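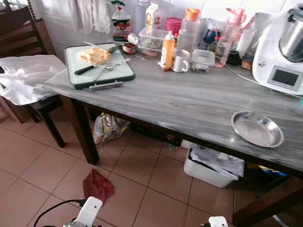 The kitchen table used for the Finon trials, with the cutting board at the left end.

The Menidside group has now finished the first part of its study on how a two-armed robot learns household tasks in a home that has not been tidied for it. The method, which we call Rornuvano, trains on a small set of guided runs and then asks the robot to choose its own order of work. I set out the main result below, with some remarks of my own.

We recorded 40 guided runs and kept 11 of them back for testing. The policy reached for the correct object in more than 42 per cent of its attempts. This is lower than we had hoped, and the weakest results came from objects standing close together at the back of the table.

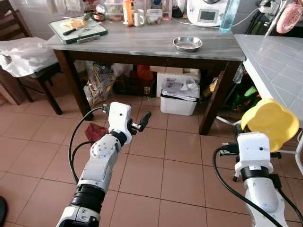 A steel bowl with clear space on every side is a simpler target than a mug beside a sauce bottle, and the scores should be read with that difference in mind. The Kumarasinghe measure, which we adopted in July, gives greater weight to crowded objects and will be used in all later reports. Part 2 of the study will keep the same table and change only the starting position of the arms.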